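About Lemik Writing School

Hi, and welcome! I'm Delia Lagos, and I started Lemik in the back half of a shoe repair shop in Bratville with a folding table, a kettle and a box of paperbacks I'd stolen from my own shelves. We teach people to write fiction. Short stories mostly, some novels, the odd radio play when Renato gets his way.

I'd been editing other people's books for a long time before that, and I kept meeting writers who were scared of their own material. They'd have a wonderful, nasty narrator in chapter one and by chapter three he'd be apologizing to everybody. Somebody's aunt had read it, or somebody's old teacher had frowned. I wanted a room where you could bring the nasty narrator in and we'd talk about whether his sentences were any good.

So that's still what we do. Classes are small, we read aloud (yes, everyone, yes, even you), and we argue a lot about endings. We've had 747 people through our courses so far, and I still get holiday cards from a good many of them, a few with manuscripts tucked inside! 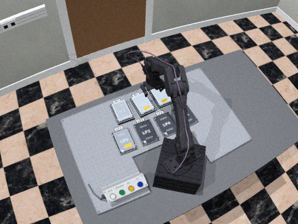

Adhiambo Khaemba wrote to us after the Orus course that she had expected to be told what she couldn't write about, and instead spent six weeks being asked whose eyes we were looking through. She rewrote her whole first act from the sister's side and says she would do it again, though maybe with more sleep.

Orus is our long course, by the way. It's for people who already have a draft, or most of one, or a shopping bag full of index cards. Siu-fong Tse leads it, and she is the best line editor I have ever worked with and very fond of the word "why" in the margin. Ifeoma Lawal runs the beginners' evenings and our summer week for teenagers, where the stories are darker than anything the adults turn in. Renato Cisternas does dialogue, and also the website, so if a link is broken please write to him and be nice.

People ask whether we have rules about subject matter. We have one and it's about manners: you warn the table before you read something rough, and anybody can step out for a cup of tea without explaining. After that it's all fair game. I've heard pages in that room that made me want to go home and call my mother, and I've heard a very funny story about a divorce told by a parrot.

We also put out a little anthology every February, with work by students past and present. The last one ran to 340 pages, and Siu-fong has asked me, firmly, to make the next one shorter. Copies are at the front desk and at the Bratville library.

If you can't manage the fee, ask us about the Lüthi places. We keep 2 on every course, there's no essay to write for them, and you just tell us you'd like one. Otherwise come to an open evening, bring a page of anything, and sit wherever you like except the green chair, which wobbles.

Delia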